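Search this site
Enter your keywords

Learning to bake rye bread in a town with hard water

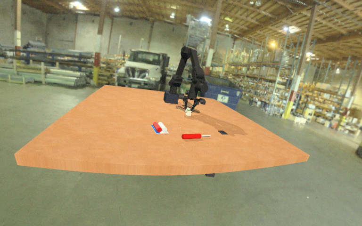
Last winter I wrote that I would give up on rye bread if the next three loaves were as bad as the ones before. Several people wrote to me and asked what happened. I did not give up, but I changed almost everything I was doing, and I want to put it down while I still remember the order of it.

When we moved to Mellor I brought my starter with me in a jam jar, wrapped in a towel. It had lived four years in our old flat and it was a strong one. In the new kitchen it became slow. It rose a little, then it sat there with a grey colour and a smell like nail polish. I fed it more, and I fed it less. I moved it to the top of the fridge, where my neighbour keeps hers. Nothing helped for more than a day or two.

I blamed the flour first. At home I used a dark rye from a small mill, and here I could only find the Gunau brand, which comes in a paper bag and is ground quite fine. So I ordered a sack of coarse rye from Purkarier. The postage was terrible. The bread had a better flavour, I will say that, but the loaf was still low and the crumb was wet, with a thick line of raw dough along the bottom. My husband ate it toasted and was polite.

It was Amber Blackburn from the Grerkance bread group who asked me what water I used. I said, from the tap, of course. She told me to boil it and let it cool in an open pot overnight, or to buy one bottle of cheap spring water and compare. I thought this was a bit of superstition, but I did the comparison properly, with two jars, the same spoon and the same flour. By 3 in the afternoon the jar with bottled water was nearly at the lid and the other one had not moved. Our water here is very hard, you can see it on the kettle. But I do not know if the hardness is the guilty one or the chlorine, and Amber did not know either. I have read people on both sides who are very sure of themselves.

Now I fill the pot each evening after washing up and cover it with a cloth. I pour carefully and leave the last bit behind, with the white flakes in it.

The second thing was heat. Rye likes to be warm, warmer than wheat, and our kitchen faces south, which in this country is the cold side. It took me one whole winter to understand this! I had always looked for a south window when we rented a flat, and I did it again here without thinking. In July the kitchen is so cold in the morning that the butter will not spread. I now keep the dough in the oven with only the light on, and a bowl of hot water on the lower shelf. Before, I went by the clock in the recipe. Now I look for small holes on the surface, like pin pricks, and when I see a good number of them I start to heat the oven. Of course the dough must come out first. I forgot this once and I will not write about it.

The third thing was my own impatience - I cut the bread too early. My friend Seon-mi Kwon bakes for a café and she wrote me an e-mail with only one sentence in it: "Wait until tomorrow, then wait until after lunch." Rye is still setting inside long after it feels cool on the outside. A good part of what I called raw dough was simply bread that I did not leave alone. Since then I bake in the evening, wrap the loaf in a linen towel and put it in the cupboard where I do not see it.

For those who asked for numbers, I am sorry, I do not have a pretty recipe card. I use more water than most books say, because the coarse flour drinks a lot. The dough should be like wet cement and you cannot knead it, so please do not try. I mix it with a wooden spoon, scrape it into a greased tin, and smooth the top with a wet hand. There is a little caraway in it, but not so much that the children complain. I start with a very hot oven, and after the first quarter of an hour I turn it down and leave it for a long time, until the sides pull away from the tin.

It is still not the bread from home. The colour is lighter and the crust is not so sour. I tried adding a spoon of treacle for colour, and it looked right but it tasted like cake, so I stopped. My mother says on the phone that I should roast some old bread, soak it, and add it to the dough, as her aunt did. I have a bag of dry crusts ready and I will try it in April, when the kitchen is a bit warmer than it will be later in the year.

If anybody in a hard water area has kept a rye starter going with plain tap water, please write to me. I would be glad to stop boiling that pot every night.

Print this page
E-mail this to a friend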